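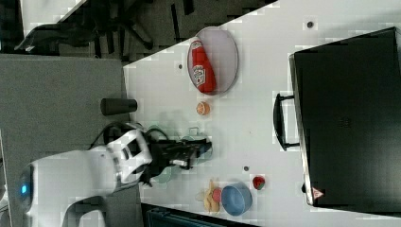
*Figure 1. The arm over the table, gripper down at the pale green container.*

## What went wrong with the clearing task

My project was meant to be about how quickly the arm could clear a table. By the middle of February it had become a project about why it kept stopping, which I was pretty fed up about at first (sorry to my supervisor, who got a lot of long emails) but I ended up learning far more from it!

The program I wrote, Skeris, picks an object, closes the gripper, checks the grip and lifts. With the toy fruit it was fine. With see-through things it went wrong in a really annoying way: the gripper would shut a bit too low, touch the tabletop and trip the protective stop. Then the arm just sat there until I walked over and reset it.

I blamed the camera first and spent a whole week on calibration. Waste of a week. The log from the longest run had 3352 lines in it, and when I finally read the thing properly I found that the height estimate jumped just before every stop. The depth reading was going straight through the clear plastic and giving me the height of the table instead of the rim.

There was a second fault hiding behind the first one. After a reset, Skeris carried on from its last saved target without checking where the arm was, so the first move could be quick and in a direction I didn't expect. I had my hand over the table the first time it did that – not close enough to get hurt, but I wrote it up as a near miss and stopped testing for the day.

### What I changed

- Height readings are now taken for 700 ms and thrown out if they jump.
- The gripper won't go below a fixed floor height, whatever the camera says.
- After any stop the arm goes home slowly, and only when I press the button twice.

I haven't fixed the depth problem itself. Clear objects still get skipped quite often, and I'd like to try a touch-based approach next term if I can get the arm booked.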